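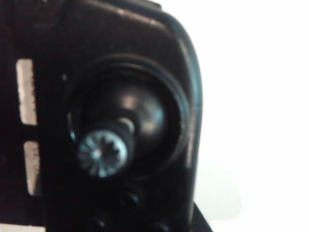
Slide 1. Gripper housing from the wrist camera, Kirkside test bench.

Speaker notes: Comparing two grippers on one arm
Rurkdale internal engineering meeting, 2/13/20
Speaker: Ramiro Cantero. Questions to be taken with Telmo Carretero.

Slide 1 (opening)

Good morning, and thank you for coming. I will speak for the bench team at Kirkside. The purpose of this talk is to report on the gripper comparison and to ask for a decision on which unit goes on the second arm.

Leave the slide up while people sit down. Point out the silver screw head with the star-shaped recess, at the end of the short black shaft. Say that the wrist camera sits very close to the housing and that the housing takes up most of its view. The background to the right is plain white. Ask the audience to remember how little of the picture is left for the work, as we return to this under slide 4.

Slide 2 (what was compared)

We tried two grippers, the Mateos and the Zostholm. Both were fitted to the same arm and run from the same controller. The fingertips were changed to a common pad so that the pads would not decide the result.

The tasks were picking up a part from a tray, turning it over, and placing it in a fixture. The parts came from the stores at Rurkdale and are the ones used in daily production. No special parts were made.

In total we logged 2645 picks. The log is on the shared drive in the bench folder, with the faults marked by hand in the last column. Please use the corrected copy. The earlier one has the tray positions in the wrong order.

Slide 3 (results)

Read the table slowly. Do not read every row.

Dropped parts: 118 across both units. Most of these were in the turning task. The Mateos did better on flat parts and the Zostholm did better on round ones. The difference on flat parts was larger than we had expected from the data sheets.

Mounting: changing from one gripper to the other took almost 28 minutes, including the check of the home position. Telmo would like this to be shorter and has drawn a new adaptor plate. It has not been made yet.

If asked about grip force: we did not measure it directly. We used the settings each maker recommends and did not go above them.

Slide 4 (the camera)

Go back to the opening slide for a moment.

The camera was set up to look at the part during the approach. At its present angle much of the view is filled by the gripper housing, which is also slightly out of focus at this distance. The controller was asked to find parts in whatever remained. We believe this explains a share of the missed picks, although the log does not separate them from other faults.

Two changes are proposed. The first is to move the camera outwards on a longer bracket. The second is to mask the area of the housing in the software, so that bright points such as the screw head are ignored. The mask is the cheaper change and can be tried on the present bracket. The bracket would have to be checked against the cable run, as the arm already comes close to the guard at full reach.

Pause for questions on the camera only. Keep price until the end.

Slide 5 (upkeep)

Fixings were checked at the start of each shift with the correct splined driver. Remind the audience that a hex key must not be used on these screws. The drivers are kept in the top drawer at the bench and should be returned to it.

The Zostholm needed its finger screws tightened more often. The Mateos needed its pads cleaned more often. Neither took the bench out of use for longer than a break.

Slide 6 (recommendation)

The bench team recommends the Mateos for the second arm, on the grounds that most Rurkdale parts are flat. The Zostholm should be kept at Kirkside for the round parts.

We ask the meeting to agree to the following:
Purchase of one further Mateos unit.
Making of the adaptor plate to Telmo's drawing.
A repeat of the turning task in May with the camera mask in place.

Hand over to Telmo for the adaptor drawing. Spare copies of the table are by the door.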